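The Treaty That Fits on a Napkin

Torndale and Nepia say they are about to change the way small economies trade. The paperwork suggests something more modest.

The announcement came on July 16, 2021, in a hotel ballroom with two flags and a string quartet. Torndale, the port city that has run its own customs since the harbor reforms, and Nepia, the island territory across the strait, signed what both called a historic partnership. There was to be freer movement of goods, shared standards, and a joint office to sort out complaints. The word "historic" appears 5 times in the press release. The word "tariff" appears 2 times, once in a footnote.

I have read the agreement, and it didn't take long. Take out the preamble and the signature page and you are left with a promise to hold talks, a promise to publish a timetable for the talks, and a list of 63 product categories that may be considered for lower duties if both sides agree later. Household plastics are on the list. So are canned fish, bicycle parts and cut flowers. Beef, timber and fuel, the things the two places fight over, are missing.

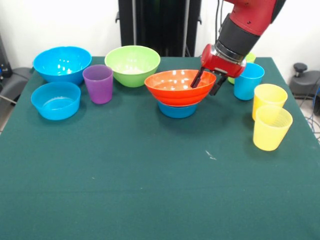
Tipene Harawira thinks this kind of reading is unfair. Small deals build habits, he told me over the phone, and officials who have argued over bicycle parts for a year will at least know each other's names when the timber question comes up. He pointed out that the two governments did not have a working phone line between their customs desks until last spring.

It's a reasonable case, and I've heard it before. I heard it when Torndale signed with Cernero, a deal that was also supposed to be a beginning. The joint office opened, hired a director, and issued a newsletter. Trade between the two went up a little in the first year, mostly in goods that already crossed the border duty-free. By the third year the newsletter had stopped. If any habits were built, they were habits of attending lunches.

What troubles me more is the claim about jobs. Torndale's trade ministry says the agreement will support 2290 of them. Ask what "support" means and you get a long answer. Some of these are jobs that already exist at firms that already export to Nepia. Some are seasonal. The ministry would not say how many are new, and a spokeswoman suggested the question missed the spirit of the thing.

Nepia's reasons for signing are easier to follow. Its government has been looking for friends ever since the Flarnum shipping route was cut back, and a signing ceremony is a cheap way to show voters it has found one. The territory gives up almost nothing. Its duties on the listed goods were low to begin with – in several cases they were already zero – and the clause on shared standards lets either side opt out by letter.
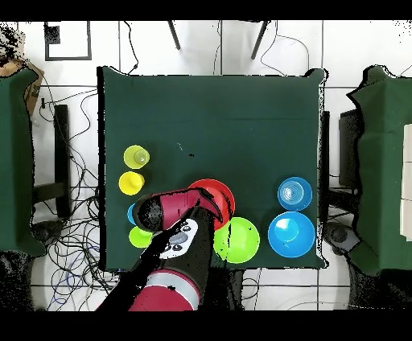 One reader in Nepia's capital, answering an earlier column of mine, wrote that people on the mainland always sneer at agreements the islands are proud of, and that her brother's freight business had taken two new inquiries in the week after the signing. I don't doubt it. Inquiries are good. I would like to hear from her again when one of them turns into a shipment.

The first round of talks is set for August, in Torndale. The agenda hasn't been published, though the agreement says it should have been by now. Both sides describe the delay as technical. When I asked the ministry whether timber would come up, I was told that nothing was off the table, and then, a day later, that the talks would keep to the agreed list.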